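Small kitchens talk, Domport library, 23 November 2023
Speaker notes (mine, please leave on the lectern!)
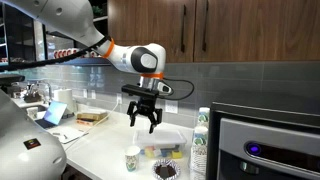 Say hello, thank Mojtaba Dehghan for setting up the chairs, then straight into it. Ask who cooked at home last night. Ask who had to shift something off the counter before they could start. Wait for the laugh.

My own story: when we moved into the Viklund Street place I had a bench full of gadgets and chopped onions on top of the washing machine. Two years of that! Tell the bit about the bread maker.

OK, counters. I'm a big fan of a light one because you see the crumbs and you wipe them up (my sister says that's exactly why she went dark, fair enough). Keep the stretch under the power points for things you use every day. Kettle, toaster, done. If it only comes out at Christmas it can live in a cupboard.

Cords next. I get a bit worked up here, so slow down. A cord trailing across the bench is a cord you'll catch with your elbow. Shorten it, clip it, or move the appliance closer to the outlet. Hold up the clips, pack of 6, hardware shop on Stelitz Road.

Tiles behind the bench. Glossy ones wipe down beautifully but they show every splash, so keep a cloth handy and do it while the pan's still soaking. Matte hides more and scrubs harder. Someone always asks about grout colour. Go grey.

Long handles on the upper cupboards: love them, easy to grab with wet hands, and you can hang a tea towel through one if the door's tall enough. Wood grain doors, damp cloth, no spray.

If we're running late skip the pantry section and go to questions. Sign-up sheet for the September course is by the door, 26 spots. Bring the kettle home this time.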